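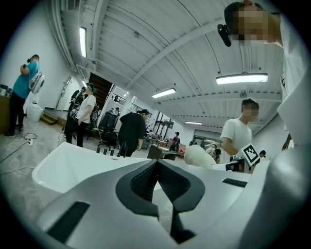
## 3. Course Setup and Data Collection

### 3.1 The course

The project course at Brovport runs for one term and is open to students from any engineering track. In the term described in this paper 19 students took it. Most of them had written some Python and had little or no experience with robot hardware. The course is taught in the Urton hall, a former workshop building with a concrete floor, and teams share the floor during the Thursday afternoon session. Outside that session they can book the hall in the evenings.

Each team chooses a household or workbench task in the first two weeks, collects its own demonstrations, trains a policy on them and runs the policy on a fixed arm at the end of the term. We give the teams the collection hardware and a training script. The choice of task, the way it is demonstrated and the decision to keep or drop a recording are left to the students. Earlier versions of the course handed out a finished dataset, and students who took those versions could describe the training code well but had few ideas about why a policy failed. The present version moves most of the working hours to collection.

### 3.2 Hardware

Demonstrations are recorded with the Vemach hand-held gripper, a tool built by the second author's group for teaching. The shell is white and the contact surface is a black textured insert with a fine mesh pattern. A wide-angle camera is mounted on the tool, so that it moves with the hand and sees the gripper and a large part of the room at once. Figure 1 is a view from this camera during a session in the hall. The gripper takes up the lower half of the picture, and the strong curve of the walls and ceiling comes from the lens.

Recording is done on a small computer carried in a pack. Two of the students in Figure 1 have gear on their backs, one in a teal shirt at the left and one in white further back, who is also wearing a headset. An older setup used a laptop on a cart and a long USB cable. It was cheaper, and we gave it up when students began planning their tasks to suit the length of the cable. Mains power is still needed for charging and for the desk machines, and there are loose cables on the floor at the lower left of the figure. We now ask teams to tape down any cable that crosses a walking path before they start recording.

The position of the tool is estimated from the camera and an inertial sensor. To tie each recording to a common reference we use printed cards with a square black fiducial marker. One such card is held upright in the middle right of Figure 1, in front of the student in the white T-shirt. At the start of a recording block the demonstrator looks at the card through the tool camera from several distances, and the software solves for the start pose. Cards that have been bent give a poor fit. Chiang wrote a short check that rejects the block if the corner error is too high, and after it was added the teams replaced their paper cards with stiffer ones without being told to.

### 3.3 Recording procedure

A block is recorded by a pair. The demonstrator wears the pack and handles the tool. The second student resets the objects, calls the start and writes the log. The log has one line per demonstration with the task name, the start layout, the outcome as judged by the pair, and a free comment. Pairs swap roles after every block. A block lasts at most 30 minutes, a limit we set after the pilot, when students reported sore wrists and the last recordings of long blocks were visibly hurried.

The instructions given to the demonstrator are short:

- Keep the gripper in view of the target object before closing it.
- Move at a pace the arm could follow.
- If you drop something, finish the demonstration anyway and mark it in the log.
- Do not talk the second student through the task while recording - the pause shows up in the motion.

The third rule caused the most discussion. Several teams wanted to delete failed attempts on the spot. Keeping them made it possible to train with and without the failures and to compare the two, and three of the final reports are built on that comparison.

### 3.4 Shared space

The hall was never cleared for recording. Other people walk through the background, lights are on at different places along the ceiling, and teams work near one another. In Figure 1 there are people at several distances from the tool, including one leaning in from the upper right and others far back in the room. We see this as part of the task. A policy trained on the camera stream has to ignore everything beyond the gripper and the object, and students who recorded only in a quiet corner during evening bookings found that their policies did worse when the Thursday group was in the hall.

It also raises a question of consent. Everyone who enters the hall during a session signs a form, and faces in all published images are pixelated. The masking is run once per day on the uploaded files, before the students get them back for training. Raw files are deleted after the masked copies have been checked by hand.

Moving people had one more effect that we had not planned for. The tracking software looks for fixed points in the room, and a person standing close to the tool can hide many of them. Teams that recorded close to the middle of the floor lost tracking more often than teams working beside a wall. Kokkinos suggested marking the tracked points on a replay video, and this was used as a lab exercise in week five. Most teams moved their tables after it.

### 3.5 The resulting dataset

By the end of the term the teams had uploaded 837 demonstrations. Of these, nearly 200 were dropped because tracking was lost or the marker check had failed at the start of the block. Dropped recordings are not spread evenly over the term. Most come from the first three weeks, and one team accounts for a large share of the later ones. This team had chosen to fold a towel, a task in which the cloth often filled the view of the camera and left the tracker little else to work with. They kept the task and changed the order of the folds so that the tool was lifted between them.

The remaining demonstrations were split by block and never by single recording. Two demonstrations from the same block share a start pose, a table position and often the same people in the background, and a random split would have put near copies in both the training and the test set. The first reports handed in by the students used a random split, and their scores fell when we asked for the split by block. The Hung archive on the course server holds the masked recordings, the logs and both splits. Section 4 uses the split by block in all tables.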